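Stavden Linear Ceiling Light

Straight, bright and very easy to live under
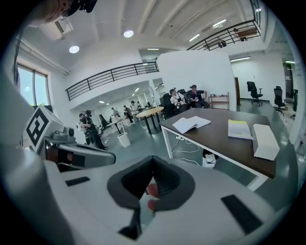

The Stavden is our linear light for big rooms, and we're very fond of it! It went into our range in August after Bienvenido Lacson spent most of a spring pestering the workshop for a fitting that would suit the kind of space people keep converting these days -- open plan, tall in the middle, with an upper floor running along the edges. A white ceiling with parallel white beams, a mezzanine with black metal railings, a few round recessed lights for company: give the Stavden a room like that and it looks right at home. The lines of light pick up the lines of the building, and from the walkway upstairs you get to enjoy them from a different angle.

What you get

A slim fitting with a diffuser that clips in from below, so cleaning it doesn't mean taking the whole thing down. The body comes in white as standard, and we can paint it to match a beam or a railing if you send us a color chip. There are 3 lengths. All of them take the same end caps and the same bracket, which makes mixing lengths in one room wonderfully simple.

The bracket deserves a word of its own. Hòa Ngô redrew it for this version and it now slides along the back of the fitting before you tighten it, so you can find the joist first and worry about the light second. Anyone who has held a lamp over their head while hunting for a screw hole will love this.

Pairing it up

Under a mezzanine, where the ceiling is lower, we like the round Drarnau recessed light. It has the same warm or neutral white options as the Stavden, so the two levels won't clash. Please choose one tone for the whole room, though. We've tried mixing and it looked odd!

Ordering

Item code: 2587
Price: $239 each, bracket and end caps included
Lead time: 20 working days, longer for painted bodies
Dimmer: sold separately, see the Horrocks wall control

Spare diffusers are always in stock. Have your ceiling height handy when you call and we'll help you work out the spacing.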